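How to run a robot arm demo at an open day (the weighing one)

Quite a few of you asked how we did the cup and scale table at the Clarkia open day, so I've written it all down while I still remember it. You don't need our exact kit. Any arm with a two-finger gripper will do, plus a kitchen or lab scale and a stack of clear plastic cups.

Step 1. Pick one job and make it small
Ours was: pick up a cup, put it on the scale, let everyone read the number, take it off again. I'd wanted to do pouring too, and Brijesh Tiwari talked me out of it. He was right! One full go takes 24 seconds, and small children will happily watch that again and again.

Step 2. Sort the table
Put a plain dark cloth down first. Pale arms and clear cups show up much better against it from the back of the crowd. Clip the cloth at the edges, pull it tight where the scale goes, and check that the scale sits flat. A fold under one foot will send your readings all over the place (ask me how I know).

Step 3. Teach the positions
Switch the scale on and zero it before you teach anything. Bring the gripper down slowly, fingers open, one each side of the cup, and save that point. Then save a second one straight above it. I go up and down between the two at crawling speed until I'm bored, and only then do I speed it up.

Set the grip force low. Thin cups buckle easily, and a squashed one won't stand up on the pan.
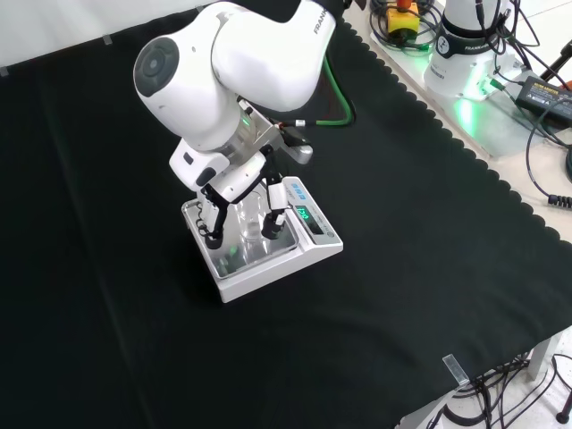

Ademir Vieira wrote in after I shared the first draft: we tried the same thing at Magalhães and the readout kept jumping, so now our program opens the fingers fully and waits 2 seconds before anyone reads the number. Worth adding a pause if yours does it too.

I've put that in ours - it's much better. If the gripper is touching the cup at all, you're partly weighing the robot.

Step 4. Before the doors open
Mark a line on the floor for visitors to stand behind. Decide who stays by the emergency stop and don't let them wander off for cake. Run the whole thing ten times without touching it, and if it fails once, start the ten again.

Next one is in September, and I'm going to let people guess the weight first.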